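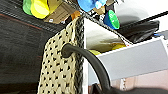 **From:** Inès Chevalier
**To:** rumerach-handling
**Subject:** Re: Finger choice for soft items, and the wrist camera question

On September 24, 2025, Jérémie Guillot wrote:

> Has anyone run the Pruvost mesh fingers against the plain Dedau ones on anything soft? I have read the July notes and they only cover rigid parts. We have to order one set for the second arm and I would like to see numbers before I sign it off.
>
> I would also like to know whether the Nadirlow camera is usable at the wrist with the mesh fingers fitted. On our bench the finger hides the contact point for a good part of the closing stroke, and I can't tell whether that is the bracket or simply how it is.
>
> Last, is the controller timeout still an issue? Maëlys said she had a workaround but I can't find it in the archive.

Taking these in order.

**1. Mesh against plain**

Yes. I ran both sets on the same arm with the same wrist camera and the same controller build. Each item got 40 attempts per finger set, alternating between sets in blocks so that any drift in the arm calibration would not fall on one side only. The items were a mix of soft pieces picked out of open-topped containers. A pick counted if the item cleared the rim and was still held at the end of the lift. Anything held by a corner and dropped during the transfer was logged separately as a partial.

On smooth soft items the two sets were close enough that I would not choose between them on this evidence. On fluffy items the plain fingers did worse. They closed to the commanded width and the surface fibres slid through while the body of the item stayed where it was. Closing further helped, but by then the plain fingers were loading the container wall as well.

The mesh fingers have more give along their length, so they settle against an uneven item without the controller having to find the right width. The drawback is sideways stiffness. If the approach is off to one side, the finger leans and the pad meets the item at an angle. You then get a grip that looks sound on the motor current and lets go when the wrist rotates. Most of the partials with the mesh set were of this kind.

The pads matter more than I had allowed for. Both sets had a black rubber pad on the inner face, but the Pruvost pad is rounded at the end and goes into a gap between item and wall fairly easily. The Dedau pad is square and catches on the rim. Odette filed one pair of Dedau pads to a similar radius and the rim catches mostly went away. I did not repeat the full set with the filed pads, so please don't read more into that than there is.

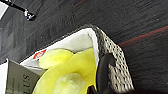 *Wrist view, mesh finger with the pad against the yellow material in the white container.*

**2. The camera**

It is partly the bracket. The stock bracket puts the lens too close to the finger root, so the mesh takes up a large part of the view on that side. Bernadette drew a longer one at 120 mm which moves the camera back and lets it look further down the finger. It helps with the view of the contact point. It does nothing for the other finger, and it makes the wrist long enough that you will need to redo the collision model before working near shelves.

Some practical points on the Nadirlow:

- Fix the exposure. With automatic exposure on, a white container pulls the whole image down as the arm descends and anything dark behind it loses its detail.
- Fix the focus too, and set it for the pad tip. The gripper body nearest the lens will be out of focus and that is fine.
- The holes in the mesh upset the edge-based segmentation. It treats what it sees through them as separate small objects. Masking the finger region from the joint position solved this for me, provided the mask was re-made after every finger change.
- Hanging fabric with an open weave gives the same trouble as the finger, and a fixed mask can't help there. I have no good answer to this. The depth image is not much use on it either.
- Check the cable after each bracket change. It will route happily past the wrist joint at home position and pull tight at full rotation.

I would not move to an external camera on the strength of the occlusion alone. The item is hidden for the last part of the stroke whichever view you choose, and at that stage the current trace tells you more than the picture does.

**3. Controller timeout**

Still there. The workaround is the one Maëlys posted under the old subject line about gripper homing, so searching for "timeout" won't find it. In short, set the gripper polling interval to 16 ms and turn off the retry in the arm controller, so that only one side is retrying. With both retrying, a late reply gets read as the answer to the next request and the reported width is one step behind from then on.

Over the 1,030 attempts in the log, which includes set-up runs and the abandoned first block, I did not see a timeout after making that change. I did see the width reading freeze on the Dedau set when the arm was stopped by hand and restarted. Homing the gripper clears it.

**What I would order**

For the second arm, the Pruvost mesh set, if it is going to spend its time on soft goods in containers. If it will be shared with the rigid parts work, I would keep the Dedau fingers and round off the pads, as the July results on rigid parts still stand and the sideways lean of the mesh set would be a nuisance there. Changing over between the two is quick mechanically but you have to re-home, reload the mask and check the tool offset, and the last of these is the one that gets forgotten.

Wear is an open question. One of my mesh fingers has a slight set in it after the longer blocks and no longer comes back quite straight when opened. I have not measured whether this affects the grip. Bernadette has a second pair which has had much less use – if she is willing to lend it, I can run one item again with both pairs and post the difference.

The logs are on the Rumerach share under the handling folder, one file per block, with finger set and item in the header. The columns are the same as in July except for the added partial flag. Please ignore the first block. The tool offset was wrong in it and I only noticed when the arm came down on a rim.

Jérémie, if you can send me your bracket drawing and the joint limits you are running, I will check the 120 mm version against them before you have one made.

Inès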